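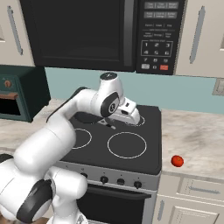

July was meant to be the easy month for us, and then the stop fault turned up. If you funded Kamer to get a kitchen arm that behaves around a stove, you deserve the full story. The task we've been running in simulation is simple to say: the arm reaches over the glass cooktop, holds the gripper a little way off the surface, and backs out when told to. We like the rear burners for this because the arm has to go in under the microwave, and there isn't much room to be sloppy. Out of 2000 simulated runs, 47 ignored the stop command and kept going down toward the glass. Yikes!

Yen-ting Tsai spent most of a week on it (thank you, Yen-ting) and traced it to our own code. If a stop came in while the planner was swapping one path for another, the new path wiped it out. No error, no warning, nothing in the log.

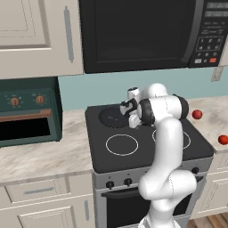

Stop-fault work in the simulated kitchen: gripper over the back left burner.

The fix is in. A stop now stays on until a person clears it, and Adhiambo Were has rerun all 47 bad cases. Eight of them still stop later than I'd like – they do stop, but I'm not signing off on them yet. So the real arm at Isham stays powered down, and I'd like to move 3000 fresh runs ahead of the Trisska demo. That pushes the demo back, sorry! I'll send Hamisi Mabula the new dates by Friday.

2 min read
6 shares
2 comments

Mei-kuen Hsueh
Glad you held the real arm back. Are the late ones all on the same burner?

Kwok-wai Chu
Could you send me the logs for the eight? I think we had something similar on Chou.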